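Koka, batch 63

Bernd Janssen weighed the cocoa twice and wrote down the second number. The recipe called for 400 grams of milk, heated slowly, then a pinch of salt – his mother's addition, which appeared in no printed version.
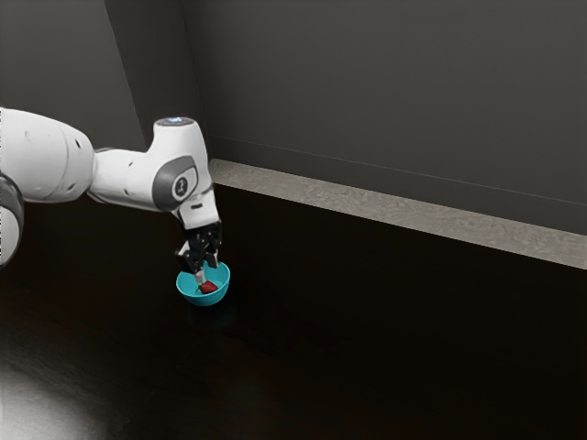 A small teal bowl on a dark floor.

Ashley Nuttall drank hers standing at the counter.

"Too thick," she said.

"By how much?"

She tilted the cup and watched the chocolate move. "One spoon of milk. Maybe two."

He wrote down two, crossed it out, and lit the burner again.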